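The Steamer Diaries, December
By the bun-eater in residence
14 comments | 2,663 views | Share

Woke up thinking about buns. This is what happens when you go to bed without a proper supper, and also when you've spent three weeks telling everybody you're going to use the electric pot more and then letting it sit in the cupboard behind the big colander. So today was the day! I got it down, wiped off the dust, and found the steamer tier in a completely different cupboard, under the baking sheets (why? who knows, it was me).

I do love this pot. I went back and forth for ages between it and a Jarnach one with a timer, and in the end I picked the one I liked the look of, because I'm the one who has to look at it. It's the cream color that did it, with the skinny brown stripe going around and the little oval on the front with its row of symbols. And those stubby white handles, one on the steel part and one on the base right under it, like ears that slipped.
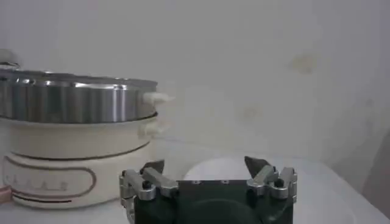
So anyway, the buns. I had grand plans to make my own dough, and I even bought the flour at Juntunen, but then it was past noon and I was hungry, so I used the plain ones from the Brukow market instead. They come frozen and they're cheap and I have never once had a bad one. The flour can wait till the weekend. It can keep my yeast company in the back of the fridge.

I remembered to put the water in first this time. Last time I switched it on dry and smelled it before I noticed, and I had to soak the bottom with vinegar overnight – the whole kitchen smelled like pickles. I also skipped the cabbage leaves. My aunt always put a leaf under each bun and I always forget to buy cabbage, so they went right on the metal, and I just gave the holes a little wipe of oil.

The other thing I've learned is to leave space. I used to cram in as many as I could and end up with one giant lumpy bun that had to be torn apart like dinner rolls (still tasty, not pretty). Now I stick to four and do a second round if I want more. Got the big white plate out before anything else too, because I know myself, and I'd be standing there with a hot bun and nowhere to put it.

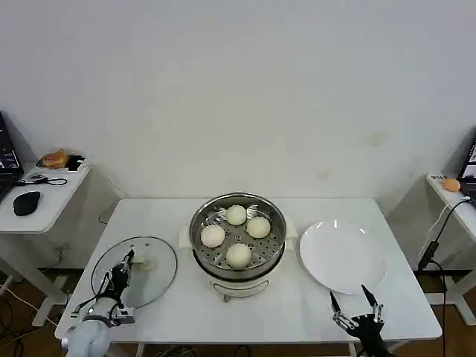 Four buns on the tray, lid off, plate at the ready.

I meant to make a real dipping sauce, with ginger and everything. What I had was soy sauce, a spoonful of chili crisp, and the end of a bottle of Steltis vinegar that I had to bang on the bottom of. It was great! I'm writing it down here so I remember: more vinegar than you think, and a pinch of sugar. No ginger needed, though I'd still like to try it with.

I also want it on record that I set the lid down flat on the table this time and didn't balance it against the wall, where it slid last month and scared me half to death. Glass lids and I have a history. I like being able to see in, but every time I pick one up I hold my breath a little. 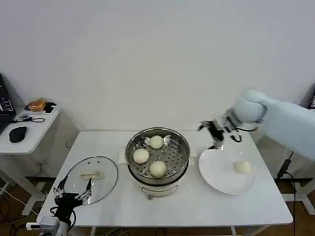
One at a time is the way to do it, I think. If I tip them all out together they stick to each other and the skins peel, and the skin is my favorite part. I had my first one plain, the second with the sauce, and then I got a bit silly and put butter and brown sugar on the third. No regrets, that was the best one. The last bun I'm saving for breakfast, wrapped in a damp towel in a box, and if I get up at 3 in the morning and eat it over the sink, well, that'll be tomorrow's entry.

Still to do: wash the tray before the oil goes gummy, find a cupboard where the whole pot can live in one piece, and buy cabbage.

Filed under: kitchen, diary
14 comments | Share this entry

We use cookies to remember your settings. By reading on you agree to this. OK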